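Tool library finds a bigger home

May 13, 2023

I've been borrowing from the Rosenthal tool library for years, so you can guess how happy I was to hear it's moving! The new place is the old shoe store on Niltow Street, and it opens in June.

Verna Fitzsimmons, who started the whole thing in her garage, told me the library now has 482 members and 1,289 items to lend. "We had ladders stacked in the bathroom," she said. (True — I've climbed over them.)

Membership stays at $75 a year, and you can still keep most things for a week. Shamim Rajput will be running the Saturday-style repair mornings again, and she's after folks who know their way around a lamp or a toaster.

Got hand tools you don't use? Drop them off at the old address until the end of the month. I've got a box by my door already. 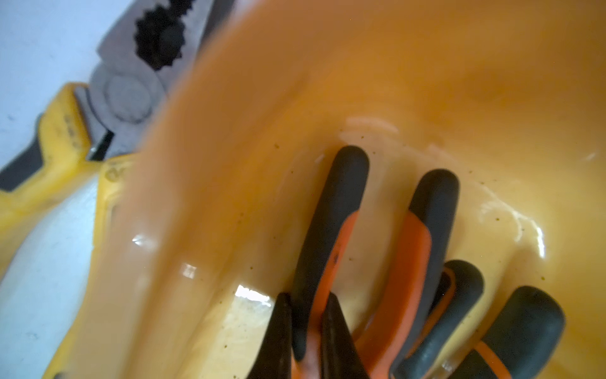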